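Teleoperators wanted, simulation data collection
Rernel, Narnard office

Rernel is hiring teleoperators to record demonstrations for a learning system that controls a two-handed humanoid robot. Operators work in a simulated kitchen. You wear a headset and a pair of tracked gloves, and the robot's arms and hands follow yours. Each recording is one short task from start to finish.

The current task set is called Skernau and has 13 tasks, all at a kitchen counter. They include standing up a cup, closing a drawer and moving small items from one side of the counter to the other. The layout changes between recordings, so the same task will seldom look the same twice. We have 2919 accepted recordings so far and need many more.
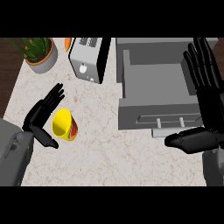 Do I need experience with robots?

Most of our operators had none when they started. Training takes two days and is paid at the full rate. At the end you record a test set, and we go over it with you.

What the work involves

Shifts are four hours with a break every 53 minutes. You record, mark each attempt as good or bad, and write a line when something went wrong, such as a dropped object or a finger caught on a handle. Bad attempts are kept in a separate folder and are not held against you. We ask for steady, unhurried motion. Pay is by the hour and does not depend on the number of recordings.

What we need from you

You should be 18 or older, able to stand for most of a shift, and comfortable in a headset for long stretches. Normal or corrected vision in both eyes is required. Either dominant hand is fine, but both hands get used. Previous work in games testing, assembly or sewing is useful and should be mentioned.

Hand motion is stored under an operator number. We do not record your voice or face.

How to apply

Send a short letter and your available hours to Jaanus Mockus, operator lead, at the Mustonen building front desk or through the form on our jobs page. Applications close March 31, 2019. Applicants we want to meet will be invited to a half-hour trial with the gloves.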